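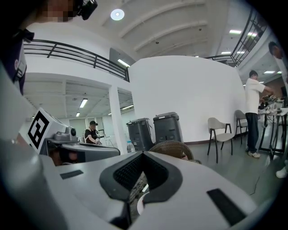
Dreltent Library Puts Sudach Family Letters Online

March 12, 2019
2 min read
Print | E-mail

DRELTENT - The local history room at Dreltent Public Library has opened an online index to the Sudach family letters, a collection that includes 400 letters and postcards written between 1889 and 1934.

The letters came to the library in 2016 from the estate of a Sudach granddaughter. Most were sent between two branches of the family, one farming outside Dreltent and the other running a dry goods store in Woro. They mention births, baptisms, funerals, crop prices and a long disagreement over a piano.

Min-kyu Ra, the librarian in charge of the history room, said the index lists every person named in the letters, including neighbors, hired hands and boarders who do not show up in the county histories.

"People come in with a grandmother's maiden name and not much else," Ra said. "A line in a letter saying she sang at somebody's wedding can put her in a town in a certain year. The census only catches her every ten years."

Scans of 200 of the letters can be read in full. The rest are listed by date, writer and recipient, and copies can be requested by mail or at the desk. Typed transcripts go with the scans, and spelling has been left as the writers had it. Words that could not be made out are marked with a question mark in brackets.

Many of the early letters are in German, with a few in a mix of German and English. English translations are posted for 30 of them so far. Ra said the older handwriting is slow to read, and the remaining translations will be added as they are finished.

The collection also holds a household account book kept by Augusta Sudach from 1902 to 1911 and a hymnal with family births and deaths written inside the back cover. Two of the death dates in the hymnal do not match the stones in the Woro cemetery. The index gives both dates and notes the source of each.

The originals stay in the history room and may be seen by appointment. Pencils only, and bags must be left at the front desk. There is no charge to use the index, and a library card is not needed.

Anyone with letters, photographs or papers from either branch of the family is asked to contact the history room. Ra is especially interested in replies from the Woro side before 1895 - only 3 are in the collection. The library can scan items and return them to their owners the same day.

Contact the newsroom | Copyright 2019 | Back to top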